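Forums > Home and Interior > Glass and Glazing > Haze on glass tabletop will not clean off

Gray haze on glass tabletop, comes back after every cleaning

Urszula Malinowski
August 10, 2022

I have a clear glass table, tempered, 3/8 inch, bought secondhand in May. The top has a gray haze on it that I can't get rid of. It's visible only at a low angle with light coming from the side. Looking straight down, the glass seems fine.

What I have tried so far: blue window cleaner with paper towels, the same with newspaper, white vinegar and water at 1:1, and dish soap. After each one the glass looks clear for an hour or so, then the haze is back in the same swirls. The swirls follow the direction I wiped. Tap water in Benport is hard. The utility report puts it at 16 grains per gallon, if that matters.

I wash my cloths with the regular laundry, with liquid detergent and a dryer sheet.

Is this residue, or is the surface damaged? If it's damaged, can it be polished out at home? I would like to avoid paying for a new top. Traltlow quoted me more than the whole table cost.

Selvaraj Munshi

Vinegar. Use it straight and let it sit longer. Worked on my shower door.

Maj-Britt Strömberg

Find out which problem you have before putting anything else on it. Three things look alike at a low angle: surfactant film, mineral scale, and etching or fine scratches. They respond to different treatments.

Test on one corner, on a patch the size of your hand.

Step one is isopropyl alcohol, 70 percent or higher, on a plain white cotton cloth that has never been through a dryer with a dryer sheet. Wipe once, turn the cloth to a clean side, wipe again. Leave it overnight. If the patch stays clear while the rest is hazy, you have film.

Step two, only if the patch is unchanged: lay a cloth wet with white vinegar on it for 5 minutes, rinse with distilled water, dry. If it improves, you have scale, and you repeat until it stops improving. Keep vinegar off any stone or bare metal in the base.

Step three, if neither did anything: draw a fingernail or the edge of a plastic card lightly over the area. Film and scale can often be felt as a slight drag. Etching usually can't. At that point you are looking at cerium oxide and a felt pad, and I would not do a whole tabletop by hand. It is slow, and uneven pressure leaves a lens effect that is more noticeable than the haze was.

From your description I expect film. The swirls follow your wiping and they return in the same pattern, so something is being moved over the surface and left there. Dryer sheets work by coating fabric with a waxy softener. The cloth then gives it up to the glass, and window cleaner spreads it thinner. Liquid fabric softener does the same.

For the full top, once the corner test agrees:

Wash with one or two drops of dish soap in a quart of distilled water. More soap than that becomes the next film. Rinse with distilled water, twice. Squeegee in overlapping passes, wiping the blade each time. Do the alcohol wipe last, in straight lines, top side left to right and underside front to back. If a streak remains, its direction tells you which side it is on.

Do the underside even if you think it is clean. On clear glass you are always looking through both faces, and the lower one collects cooking vapor and dust that nobody wipes.

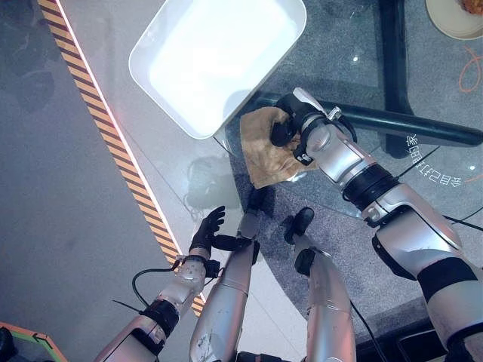
Cloths: wash them apart from clothing, warm, half the usual detergent, no softener, and hang them to dry. Old cloths that have been through years of softener can be run through two hot cycles with no detergent, but I retire mine to the garage. Microfiber is good on glass if it has been kept clean. Never use it on a gritty surface. Lift the grit off first with plenty of water.

Don't use a razor blade on tempered glass. Fabricating debris fused to the surface can break loose and drag under the blade, and you will have a scratch the length of the stroke. Paste cleaners sold for cooktops are also mildly abrasive, so test those on the underside near an edge.

Sérgio Veloso

Agree with Maj-Britt on film. One addition. If the previous owner used a rain-repellent coating or a spray furniture polish, one pass of alcohol may not remove it. Repeat the corner test with acetone, with the windows open, and keep it away from any plastic bumpers or glued discs between the glass and the legs. It will soften them.

Hard water at 16 grains leaves spots if you let it dry on the glass, but spots are round with a defined edge. Swirls are from the cloth.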